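Prako releases Naltine 1.7, adding wrist-view grasp timing and a rebuilt kitchen scene set

26/05/2021 — Prako, a developer of planning and perception software for robotic manipulators, today released version 1.7 of Naltine, its toolkit for building and testing pick-and-place controllers in simulation. The release changes how the planner hands over to the gripper controller in the last part of an approach, adds a second rendering path for wrist-mounted views, and replaces the household scene set that has shipped with the product since version 1.2.

Naltine is used to write, replay and score manipulation tasks before any code runs on hardware. A task consists of a scene file, a start pose, a goal condition and a time limit. The toolkit runs the controller under test against many variations of the same task and logs joint states, planner calls, contact events and rendered views on a single clock.

The new scene set, named Zisthorpe, contains 17 kitchen layouts. Counter height, basin depth, faucet placement and cabinet clearance are exposed as parameters and can be varied between runs. Surface materials are swapped independently of geometry, so a perception model can be tested against a change of stone or tile while the motion problem stays fixed.
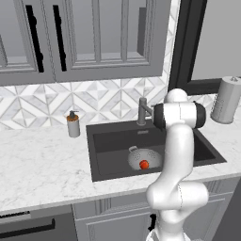 A Zisthorpe kitchen layout rendered in Naltine 1.7, with the arm at the sink and a fruit in the colander.

Sink tasks were given particular attention in this release. A basin limits the directions from which an arm can reach, and a faucet on the rear rim takes up space that the wrist would otherwise use. In earlier versions the collision checker treated the faucet as a single box, which caused the planner to reject many approaches that were in fact clear. Version 1.7 represents faucets, dispensers and similar thin or curved fixtures as chains of capsules. The capsule count is set per object, and the default can be overridden in the scene file.

The internal regression suite for the release comprised 1,313 task variations, each run with the old and the new collision model. Results are written in the same format as customer runs and can be opened in the Naltine log viewer. The full table, including the variations on which the new model was slower, is part of the release notes.

The second main change concerns the handover between planner and gripper controller. Up to version 1.6, the planner delivered a complete trajectory ending at the grasp pose, and the gripper closed when the last waypoint was reached. Any error in the estimated object position was carried through to the grasp. In version 1.7 the trajectory ends at a standoff pose above or beside the object. From there a short-horizon controller takes over and updates its target from the wrist view every 40 milliseconds until the closing condition is met.

The closing condition can be written in terms of image position, estimated distance or both. Three templates are supplied, for round, boxed and flat objects. The template for round objects centers the visible outline between the fingers and then checks clearance on each side before the close command is issued. 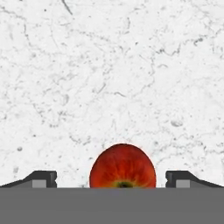 If clearance on one side falls below the set limit, the controller shifts laterally and checks again. After a configurable number of failed checks it returns to the standoff pose and asks the planner for a new approach direction. Each of these steps is logged as a separate event, so a failed run can be traced to the check that stopped it.

"The handover was the part of the stack that users asked us about most, and the part where our logs told them least," said Ieva Rätsep, head of control software at Prako. "We wanted the decision to close to be something you can read in a file, with the view that went into it stored next to it. A good share of the work in 1.7 went into timestamps."

The wrist-view renderer runs as a separate process. It shares geometry and materials with the main renderer but has its own lens model, exposure settings and update rate. Parts of the gripper that fall within the view are rendered by default and can be masked out before the view is passed to a perception model. Masks are generated from the gripper description file and need no manual editing — a change of fingers requires only that the file be reloaded.

Ozoliņš, an integrator of handling cells for food preparation, used a pre-release build during May to port its existing controllers. The port covered 700 stored tasks. Tasks written for version 1.6 load without changes but keep the old handover behavior unless the new mode is switched on in the task header. Prako recommends converting tasks one scene at a time and comparing logs before the old mode is removed from a project.

Known limits of the release are as follows. Soft objects are still treated as rigid during contact. Water is not modeled, so sink tasks are run with a dry basin. Transparent materials render correctly in the main view but may show depth errors in the wrist view at close range. A fix for the depth errors is planned for the next maintenance release.

Availability

Naltine 1.7 is available now to all customers with a current maintenance agreement. The Zisthorpe scene set is included and installs as a separate package. The earlier household scenes remain available for download but will receive no further updates. Evaluation licenses can be requested through the Prako website and include the scene set, the log viewer and the three closing templates.

About Prako

Prako develops software for motion planning, grasp control and simulation-based testing of robotic arms. Its products are used by integrators, equipment makers and research groups.

Press contact: Prako press office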